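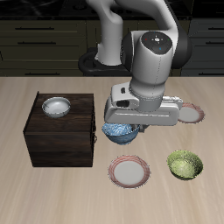 Fig. 3. Blue bowl with a speckled inside, and a white plate with red rim stripes.

Section 3: Setting up your glaze shelf in Stinitz

OK, so you've installed Stinitz and made it past the welcome page. Next you tell the program what glazes you own, and I'd do this before you log a single pot (I didn't, and I spent most of March typing things in twice).

1. Open the Shelf tab and click New Glaze. Give it a name you'll still understand next year. I have three entries called "blue nice" and I can't tell them apart anymore.

2. Pick a base. If you mix your own, choose Recipe and enter the dry weights in grams. The total doesn't have to come to 100, Stinitz works out the percentages for you. My everyday test batch is 330 grams and it copes just fine.

3. Type in the water. I use 130 grams to start with and add more at the bucket, then come back and fix the number.

4. Set the cone. The menu remembers your last choice, so look at it every time!

5. Click Save. The glaze turns up at the bottom of the list, and you can drag it wherever you like.

Note: the free version holds 36 glazes. Test tiles count toward that, so put them under Tiles instead (see Section 5) unless you really want them on the shelf.

Caution: deleting a glaze also deletes its firing notes. There's no undo. Use Archive if you're even a little unsure.

Speckles and bands

For a speckled glaze, tick Mottled and write what you added in the notes box. Gayan Mridha puts the mesh size in there too, and I've started copying him. Banded rims go in as a second layer: open the piece, hit Add Layer, choose Rim, then pick the color. Keep the layers in the order you brushed them on, or the printed card comes out backwards.

Caution: ticking "food safe" is only a label you give yourself. Stinitz doesn't check anything. Send a fired piece to a lab if people are going to eat off it.

6. When your shelf looks right, go to File, then Back Up, and save a copy somewhere other than your studio laptop. Mine has clay in the keyboard and I don't trust it.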